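Notebook, utensil and play-food packing cell, Ollbridge
2026-09-29

Picked up the notes again after the gap. The last full entry was from June, when the Brillach line still ran the kitchen sets entirely by hand. Most of what has changed since then is in people's days, so that goes first.

Staffing and shifts

Same number of people on the floor as before the cell went in. The work is split differently. Packing used to be one job: take a tray, fill it from the bins, check it, close it. Now there is a loader who sets out the table, a minder who watches two tables, and a finisher who checks and closes. People rotate at the breaks. The finishers want the rotation shorter, the loaders don't care much either way.

Complaint from the packers, repeated today: they used to set their own pace and bank a bit of time before lunch. With the arms running they can't. If the table isn't laid out when the arms come free, the cell sits and the screen shows it as waiting on operator. They don't like the wording and I agree with them. Asked for it to be changed to "waiting on layout". It's a text string, should be quick.

Wrists and shoulders are better. Two people who were on light duty in June are back on normal rotation. I don't want to make too much of that, there could be other reasons.

Noise is the same. The compressor next door is still the loudest thing in the room.

Counts

Picks logged since the counter was reset: 3824
Of those, without anybody stepping in: 1646
Sets closed and passed by the finishers: 1230

So well under half the picks go through untouched. That number got a bad reaction at the Owen site when it was read out cold, and it needs the breakdown with it. Stepping in covers everything from a regrasp command on the pendant to stopping the cell and moving a block by hand. We log them all the same way. I want two codes for this, one for pendant only and one for hands in the cell. The second kind costs the time, and it's the kind people find tiring.

Minders say the watching is harder than the packing was. You stand there for a long stretch with nothing to do and then have to be quick. One of them has started laying out the next tray while minding, which keeps her awake but means she misses slips. Not going to write that up as a fault. The job is badly shaped and we should fix the job.

Knives and handles

Thin handled pieces are still the worst class. The play knives go in at whatever angle the handle happened to lie, and the gripper closes on it fine, but the blade end swings out from where the planner thinks it is. If there is something tall standing on the table the planner has to go high over it. Furkutau (the planning package) has a setting for extra length past the fingers. It was at the default. Raised it before the afternoon run and told the minders.

Loaders have their own view: put the tall things at the back and keep the front clear. They were doing that on the hand line anyway. The layout card we gave them doesn't say so, it only shows which pieces belong to the set. So the card gets redone with positions on it, and the loaders should be the ones who draw it.

Also asked: can both arms be used for long pieces. Not for now. The left one stays free for the blocks and round food.

Table 2, afternoon

Mixed layout, more on the table than a real set would have. Right arm had the red knife by its black handle, blade pointing down and left, well clear of the tabletop. Left arm open and holding nothing. Red cup with the white rim standing on the low board with a light blue piece sticking out of it, the little red-fronted drawer box to the right of the cup, blocks toward the front left, metal bowl over on the far right.

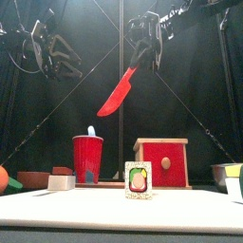

To do

- Change the screen wording to "waiting on layout".
- Split the intervention code into pendant and hands in cell.
- Sit down with the loaders about the layout card. Bring blank cards and a marker, not a finished draft.
- Try minders on one table for a full shift and see what the finishers notice.
- Ask Brillach if they can send the knives all facing one way in the bin. Probably a no.
- Chair or leaning stool for the minder position. Asked for in June, still not here.
- Repeat the knife run with the longer setting and the same layout, log it separately from the main counter.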